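News from the Lirnthorpe Seed Library

Well, friends, the envelopes are back from the printer, the shelves have been dusted, and the seed library opens again in February for what I can hardly believe is another growing season. Thank you to everyone who brought seed back last fall! We took in 556 packets, and I have been happily sorting them at my kitchen table most evenings, with the radio on and beans rolling off onto the floor.

A special word about the Ernitz pole bean, which so many of you asked for last year when we ran out before Easter. Irén Virág grew a whole fence of them on purpose to help us restock, and she has kindly written up her notes on when to pick. Her advice is to leave the pods on the vine until they rattle, and if a wet spell is coming, to pull the entire plant and hang it upside down in the garage.
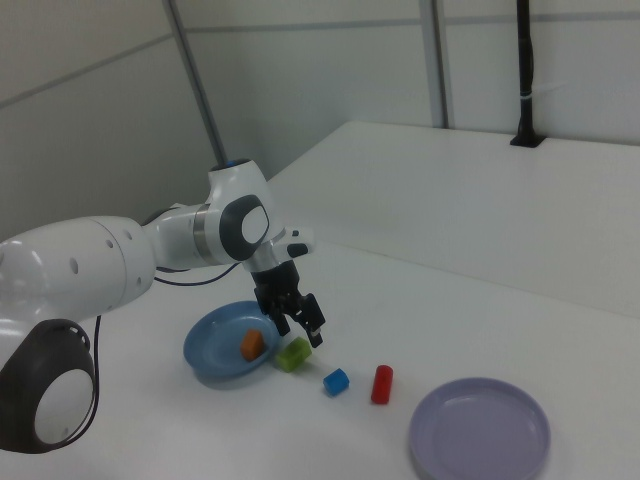

Tomatoes are a little more trouble, as anyone who has left a jar of pulp on the windowsill can tell you (my family still brings it up). Let the seeds sit in their own juice for 2 days, give them a stir when you walk by, then rinse them well and spread them on a plate. Please don't use paper towels, or you'll be peeling bits of paper off them until spring, and do write the variety on the envelope before you get distracted by supper.

Ludger Bauerfeind will be giving his onion talk again in March, at 7 in the evening in the reading room, and he promises to leave more time for questions. He is bringing sets to share, so come with a paper bag if you'd like some. We are still short on lettuce, parsley and any kind of winter squash, so if you have a jar tucked away in the back of a cupboard, even an old one, bring it along and we'll run a sprouting test on it together.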